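Print this release | E-mail this release

FOR IMMEDIATE RELEASE

Jallholm to Host Four-Day Festival of Belt and Backhold Wrestling in May

Hendamer Sports Trust names Danica Ševčík as festival director

JALLHOLM, 10/19/19 – The Hendamer Sports Trust will hold its first festival of traditional jacket, belt and backhold wrestling in Jallholm next May. The event will run for 4 days at the Hennessy Hall and on the grass field behind it. Entries are open to clubs and to individual wrestlers aged 12 and over.

The trust expects 271 wrestlers to take part. Most will come from clubs within a day's drive, and places have been set aside for visiting teams that have already written to ask for them. There will be separate brackets for juniors, women and men, with weigh-ins each morning before the first bout.

Backhold matches will be decided over the best of five falls. Both wrestlers take hold before the referee gives the word, with the chin on the opponent's right shoulder and the hands locked behind the back. A wrestler who breaks the hold, or who touches the ground with anything other than the feet, loses the fall. Belt matches will be held indoors on mats, with a time limit of four minutes and a one-minute extension if the score is level.

"People around here used to wrestle at every summer fair," said Danica Ševčík, the festival director. "My grandfather had a shelf of cups from it. The clubs kept going after the fairs stopped, but they mostly met each other in school gyms with a few parents watching. We want them to have a proper crowd." 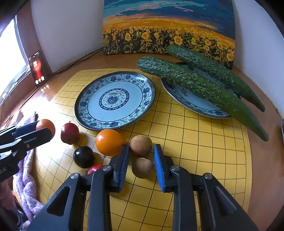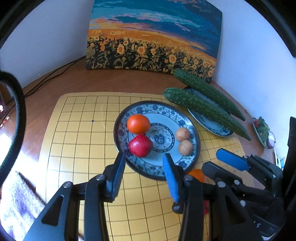
Ševčík wrestled for the Neltora club for nine seasons and has coached its junior squad since she retired from competition. She will oversee the program, the referees and the training sessions that are planned for the week before the festival. Those sessions are open to beginners and cost nothing to attend – wrestlers under 16 need a signed form from a parent or guardian.

The Hennessy Hall seats 400 people. Temporary stands on the field will bring the total for the outdoor finals to 1293. If the field is too wet to use, the finals will move indoors, and holders of outdoor tickets will be offered a refund or a seat at one of the earlier sessions while these last.

Tickets will go on sale after the new year from the hall box office. Day tickets and full festival passes will be sold, with reduced prices for club members. Children under six get in free with an adult.

Clubs that wish to enter should ask the trust for an entry pack, which includes the rules for each style, the weight classes and a list of places to stay in Jallholm. Wrestlers must bring their own shoes and, for belt matches, a plain white or blue jacket. Belts will be supplied. Referees with experience in either style are also asked to get in touch – travel costs will be paid.

Related releases

Neltora Wrestling Club Opens Second Junior Class
Hennessy Hall Floor Repairs Completed
Hendamer Sports Trust Publishes Referee Handbook

Contact: Press Office, Hendamer Sports Trust, Hennessy Hall, Jallholm | Copyright Hendamer Sports Trust | Back to top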